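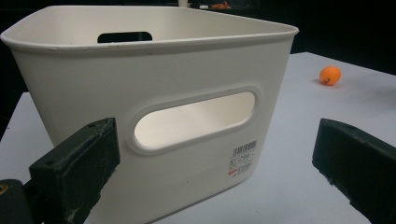 Home Projects Parts bin Workshop diary Contact

Search this site... Go

Making a hand-held gripper for recording pick-up demos

I've had a few messages asking how I put together the gripper I use at the Okirness shared workshop, so I'm finally writing it all down. It's the squeeze-it-yourself sort: two fingers, a trigger, and a small camera looking out between them. You carry it about by hand, do the job you want the arm to learn, and save the video. I've built it twice now (the first one lived a short and wobbly life) and the notes below are for the second.

What you'll want on the bench

- a printed body and two finger carriers -- I used the Mellska files with the rail made a bit longer
- two black rubbery pads for the fingers
- a short slide rail and two carriages
- a bit of bike brake cable and a return spring
- small screws, plus a few spares for the ones that roll under the bench
- a wide-angle camera and something to bolt it on with

The body took 534 minutes to print on the workshop machine, so start it before you go home. Mine went on one Friday evening and came off the next morning with a bit of stringing inside the rail slot, which I cleaned out with a needle file. Don't skip that bit! A carriage that catches halfway along is maddening later on.

1. Fit the rail first, before anything else is in the way. Slide both carriages on and check they run right to the ends under their own weight when you tip it.

2. Screw the finger carriers to the carriages, but only nip them up. Close the fingers on a sheet of card, jiggle until the pads meet flat, and then tighten properly. If one corner touches first you'll get things pivoting out of your grip, especially round things.

3. Thread the cable. It goes from the trigger, round the little pulley and into both carriages, and I still get it wrong one time in three. Leave a good long tail and trim it once the trigger feels right.

4. Add the spring. I tried a stiff one from Fatard and my hand ached after ten minutes, so I swapped it for something softer and I've been much happier.

5. Bolt on the camera, low enough that both fingertips show in the bottom corners when they're wide open. Lock the focus and exposure if yours lets you. Black pads against a pale table can make auto exposure hunt, and you'll see the brightness pumping up and down in playback.

Setting up a task

Start simple. I like a white plastic storage basket and a small orange ball on a pale tabletop, with the ball well clear of the basket. Pick up the ball, drop it in, done. Move both between goes or the model just learns one spot on the table. Baskets with handle holes are handy too, as you can use them for a second task: hook or pinch the rim and shift the whole thing along.

Go slower than feels natural. My early runs were far too quick and the tracking lost its place whenever I swung round. I hold still for a second at the start, do the job, and hold still again at the end -- it makes chopping the clips up so much easier.

I was aiming for 500 runs in my first batch and got to 193 before I needed a cup of tea and a sit down. Little and often is the way, I think. Label each batch by task as you go; I didn't in October and spent a whole evening sorting clips.

Looking after it

Wipe the pads now and then with a damp cloth. They pick up dust and scuff quickly, and the scuffs don't seem to matter, but a dusty pad will let a smooth ball squirt out sideways. Check the finger screws before each session as well. The left one on mine likes to work loose.

Next time I'll go through getting the clips off the card and lined up with the finger width readings.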